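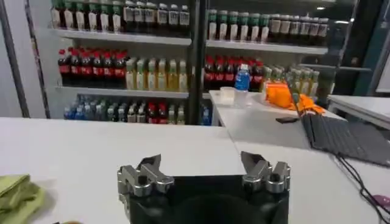 How do you fold a cloth that has a print in the middle?

"Print side down, sides in first, then bring the bottom up to the top. Flip it over and the print ends up on the front."

I asked that one before I'd even taken my coat off, and I'm glad I did, because I have been folding printed cloths wrong for my entire adult life. The woman who set me straight runs Kusuma, a drinks store at the Metbridge end of Jurel Street. She sells bottles, mostly. But over the past year or so she's picked up a side line in printed cloths, and she does all the folding herself at the white tables by the drinks shelves, with the laptop open for orders.

I wanted to know why she doesn't do it in the back room, where I'd assumed there was a proper bench. "There is a bench," she said. "It's got returns on it. It has had returns on it since I signed the lease." She likes the tables better anyway. They're plain and white, so she can see a stray thread or a mark right away, and she can keep an eye on the door while her hands are busy.

The cloths come from a little print shop called Mulis, and they arrive flat in a box, in stacks, with creases in places you'd never choose. She smooths each one out by hand before she starts. No iron! I asked twice. "An iron near a print is asking for trouble. I lost a batch of eight that way my first month, and I still use them at home for the dishes."

She's sold 143 of them since April, which surprised her more than me (I bought two on my first visit and went back for another). People come in for a bottle of water and see a bright color on the table and that's it, they're holding it. She has tried putting the cloths on the shelves with the drinks and they just vanished in there. "You look at a wall of labels and you see labels. Put the same thing down on a bare table and everybody touches it."

Which brought us to the touching, and the refolding that goes with it.
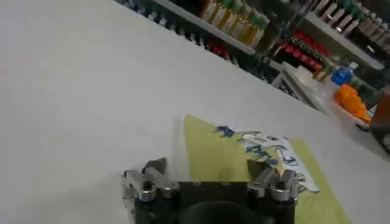 What do you do with a cloth that won't lie flat?

"Open it all the way up and start over. If you try to fix one corner you just push the wrinkle somewhere else."

She says she refolds the top one on the pile more times a day than she'd like to admit. Customers open it to look at the lettering and then hand it back in a ball, looking sorry. She doesn't mind. What she does mind is people setting cups down next to the pile, and she told me so while moving mine.

Her slowest time is Thursday after lunch, so that's when the new box gets opened. She'd like to add a second color in the fall if Mulis can get the fabric, and maybe a bigger size, though that would mean working out a new fold. I offered to come and help. She handed me a cloth to try, watched me do it, and said she'd let me know.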